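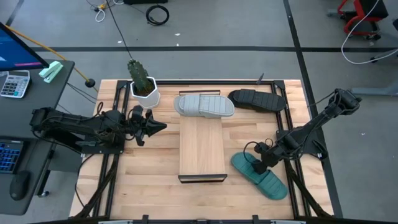 Shoes at the Door: Wet Entry Floors in Shared Student Housing
Project report, Kelechi Bashir

1. Background

Most share houses in Drurnport have a shoes-off rule for at least part of the year. In March the footpaths are covered in a mix of slush and road grit, and whatever sticks to a boot ends up in the front hall. The housing office at Deneck Court received 484 maintenance requests last year, and the largest group after plumbing was for flooring near entry doors – lifted vinyl, stained grout and swollen skirting boards.

This project looked at whether a change in the entry layout would keep the floor drier. It did not look at slip injuries, as the housing office does not keep records of them in a form I could use.

2. Method

Two townhouses were used, both with the same floor plan and six tenants each. House A kept its usual setup, a rubber mat inside the door with shoes left wherever there was space. House B was given a Phromma boot tray, a raised slatted rack and a second mat outside the door. The total cost for House B was $200, paid out of the project budget.

Floor moisture was read with a Nosix pin meter at four marked spots in each hall. Readings were taken at 8 a.m. and 6 p.m. every weekday for two weeks. Tenants were also asked to fill in a short survey at the end. I wanted to add a third house with the tray but no rack, but the tenants there withdrew before the first Monday.

3. Results

The spot directly inside the door was wet in both houses and there was little difference between them. The second mat filled up with grit by the middle of the first week and had to be shaken out daily after that.

The two spots further down the hall were drier in House B at nearly every evening reading. Morning readings were close to the same in both houses, which suggests that House A's floor dried overnight once the heat came on.

In the survey, tenants in House B liked the rack but said the tray was too small for winter boots. Four of the six owned a pair of slides or slippers for indoor use, and these took up rack space that was meant for outdoor shoes. One tenant wrote that guests did not know where to put anything.

4. Discussion

The rack seems to have done more than the second mat. Shoes were kept in one place, so the melt water had one place to go. The tray held it as long as someone emptied it, and on two evenings it had overflowed onto the vinyl.

Replacing the vinyl in one hall was quoted to the housing office at $3,000, so even a modest gain in floor life would cover the cost of the rack and tray. A deeper tray would be worth trying first. I would also put indoor footwear on a separate shelf.

5. Limits

Two houses is a small sample and the weather was mild in the second week. The pin meter reads up to 100 on its relative scale and is made for timber, so the vinyl readings should only be compared with each other. Tenants in House B knew they were part of a trial and may have been tidier than usual.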